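Paper Towels and a Bright Cloth: Mwende Ndung'u on Keeping a Worktable

Print this page | E-mail this page
Last updated: July 2018

Mwende Ndung'u runs the supply room at Hultbridge, and she has opinions about paper towels. She buys up to 80 rolls at a time.
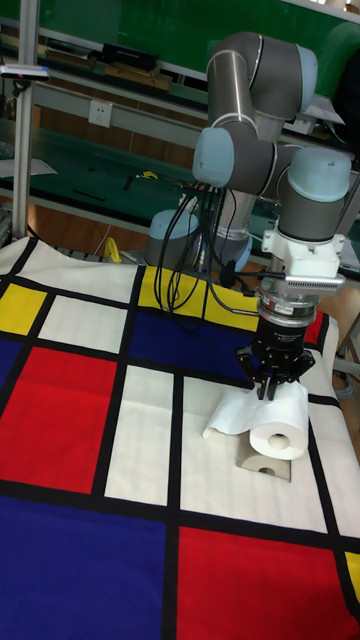 "People think a roll is a roll," she said when we met in March. "Then they try to tear off one sheet and get six."

Her own preference is to keep the roll on its side, low on the table, where a loose end can be reached without lifting anything. Upright stands take less room, she said, but they tip over when you pull with one hand, and most people at a worktable have only one hand free.

She learned this at Dranley, where she spent 6 years in a canteen kitchen. The rolls there were kept on a shelf over the sink. "By noon the bottom one was soaked. We threw away so much paper." When she moved to Hultbridge she asked for the rolls to be kept out on the tables, and her supervisor, Obadia Khaemba, agreed to try it.

Khaemba was more interested in the tablecloths. The old ones were plain white and showed every coffee ring. He wanted something with a strong pattern, and picked a print of red, blue, yellow and white blocks with heavy black bands between them.

"I thought it was loud," Ndung'u said. "I still think so. But you can find things on it." A white roll on a white part of the cloth is the one exception she allows — "you look for the holder first."

The cloths are never ironed. Ndung'u smooths them by hand and lets the far edge do what it likes. Folds near the corners bother visitors more than they bother her. She washes the cloths in cool water and hangs them over a rail, and a good one lasts her 40 washes before the yellow starts to go.

I asked what she would change. She would like a heavier holder, she said, and a better way of dealing with the torn end of the sheet, which curls up and comes away ragged. Khaemba tells people to tear along the line. Ndung'u has given up on that.

"You fold the ragged bit under and wipe with it," she said. "It's paper. It's going in the trash anyway."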